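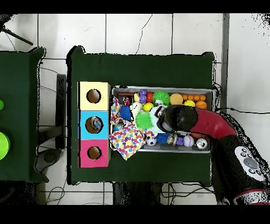

K. Vigfúsdóttir

4. Building the Sorting Bench

4.1 The table and its contents

We had meant to give the bench only a paragraph, but so many of our early troubles came from the furniture that it seems fair to tell the story at a more comfortable length. The work was done in Prastevari, a shared workshop where members keep their own hours and their own shelves, and where anything left on a table overnight may well be moved a foot to the left by morning. The arm and its mount went in first, and the cloth-covered table was then pushed up to it and adjusted by hand until the gripper could come down on any part of the work area without the elbow folding too tightly.

The dark green cloth was chosen for its color. On our first covering, a shiny white sheet, the overhead lights made bright patches that the segmentation step happily reported as objects, and we spent a good part of a February on settings that could never have helped. With the green cloth down, false detections on the bare table fell from 37 in a session to 4, and we have left it alone ever since.
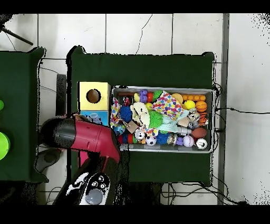 Figure 4. The filled container and the arm at the bench.

For the objects we wanted a pile that would be a nuisance in several ways at once. Balls roll when they are nudged, the spiky rubber ones catch on each other, and a drink can gives the fingers very little to hold if they meet it at the wrong angle. The cloths are the hardest by a long way. A polka-dot cloth can lie across half a dozen toys, and a grasp meant for one of them will often close on fabric instead. We count such a grasp as a miss even when something useful comes up with it.

The three boxes stand in a row beside the container, each with a top in its own color and a round opening cut into it. The openings are a little rough, and we decided to leave them that way. A perfectly even hole would have been kinder to our edge detector – too kind, we felt, for a bench that other people are meant to copy with whatever tools they own.

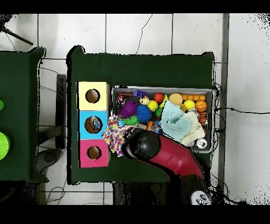
The order of the boxes matters less than we feared, provided they sit edge to edge. A gap of even a finger's width lets a small ball drop between them, and the program then waits patiently for a toy it can no longer see. We tried strips of tape, and then a wooden fence from the Kuster shelving kit that was already in the workshop, before settling on simply pushing the boxes together at the start of each session.

4.2 Reach and approach

The planner, which we call Brolero, makes one decision at a time. It picks a point in the pile, brings the gripper above it, waits for a fresh view, and only then comes down.

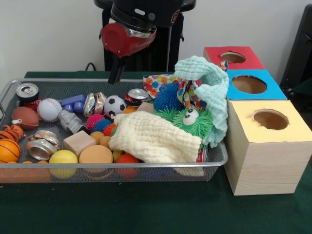 K. Vigfúsdóttir

That short wait costs time, and we were tempted more than once to take it out. In a trial of 401 approaches without it, however, 21 ended with the fingers touching the rim, mostly at the rear, where the pile hides the edge from the overhead view. We put the wait back and moved the hover height up slightly, which also gives whoever is at the bench a moment to reach the stop button. The settings used in Section 5 are the ones saved on 7 January 2022, with the higher hover and the boxes kept on the same side of the container throughout.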